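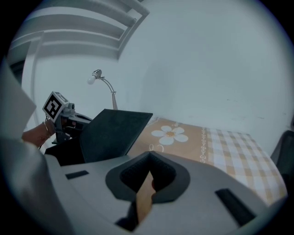 Bedside lamp with a bare bulb: shade or no shade?

Posted in Small Bedrooms, June 29, 2018

Stollis
So I finally have a light next to the bed and I'm thrilled with it! It's a skinny desk lamp with a thin curved neck and one round white bulb at the tip, no shade at all. The wall behind is plain pale grey-white and I swear the whole corner looks bigger at night. My question is whether I should hunt down a little shade for it or leave the bulb showing. I read in bed for an hour most nights, usually on my left side, if that matters.

Dullano
Leave it!! A round bulb on a thin neck is such a nice shape. Put a shade on that and it's every other lamp in the store.

Feng
Going to disagree. Bare bulbs are fine across a room, but at pillow height you end up looking straight into it every time you roll over. I lasted 2 weeks with one before I bought a shade.

Stollis
Feng, which way was yours pointing? I keep mine tipped up toward the wall side and it hasn't bugged me so far.

Feng
Straight down at my book. OK, up would be better, I'll give you that. I'd still want a shade for reading, you lose a lot of light to the ceiling.

Ometti
Can we talk about the sheet though? Tan and white gingham with that huge white flower and the little chain border next to it, I love it. Is it one sheet or did you sew two together?

Stollis
One sheet! It came printed like that, flowers on one part and checks on the other. I got it last September and it has been on the bed pretty much every other week since then. The tan has held up great, I wash it cold and hang it in the hall.

Ometti
Ohh I want one. With a warm bulb the tan part would glow. What color is the bulb when it's on?

Stollis
Cool white right now, it's what was in the drawer.

Dullano
Oh swap that first, before you spend anything on a shade. Warm white, frosted, low wattage. It's a few bucks and makes a bigger difference than you'd think, especially with tan bedding.

Feng
Agree with Dullano on the bulb. Still team shade.

Ometti
Team no shade, but only if it has a dimmer.

Stollis
No dimmer, just on and off. I'll pick up a warm bulb this weekend and try reading by it for a few nights. If my eyes complain I'll look at those small clip-on shades. Does anyone know if they fit a socket that small?

Dullano
The clip-on kind grabs the bulb itself, so the socket doesn't matter. Measure across the bulb before you order.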